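This site uses cookies. By continuing to browse you accept our cookie policy.

Night guard, month four

Last updated: Sunday, October 16, 2016

I picked up my night guard in June after cracking a lower molar. The dentist said I had been grinding for years and the flat spots on my canines proved it. The crown came to $993 after insurance, and the guard was another $426, which my plan does not cover at all.

There was a cheaper option. Akbulut, the lab my dentist uses, makes a soft guard and a hard one, and the soft one would have saved me a fair bit. I went with hard acrylic on the upper teeth. A friend chewed through two soft ones and that settled it.

The fitting

The first impression had a bubble in it, so they took a second. Two weeks later I went back and bit down on blue paper while the dentist ground the high spots. It took three rounds before both sides touched evenly. If yours feels higher on one side, go back and say so. Adjustments were included in my price.

The first weeks

I drooled. I also woke up with it on the nightstand a few times and no memory of taking it out. By week three I was sleeping through. My jaw is less sore in the morning now, though I still get a click on the left when I yawn — the dentist is watching that one.

Cleaning

I brush it with plain dish soap and cool water. Toothpaste scratches the acrylic. Once a week I soak it in a Novix tablet for fifteen minutes, then rinse it well. No hot water, ever. It goes back in its case dry, with the lid cracked open. 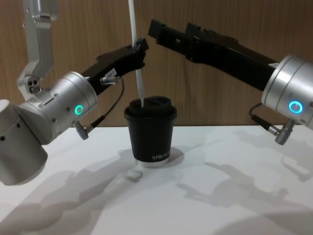 What I would ask next time

Ask for the billing code before you agree to anything, and call the insurance company yourself. Ask how long the lab keeps your model, too. Mine keeps it a year, so a replacement in that time would not need new impressions.

My next checkup is after the holidays and I'm supposed to bring the guard along.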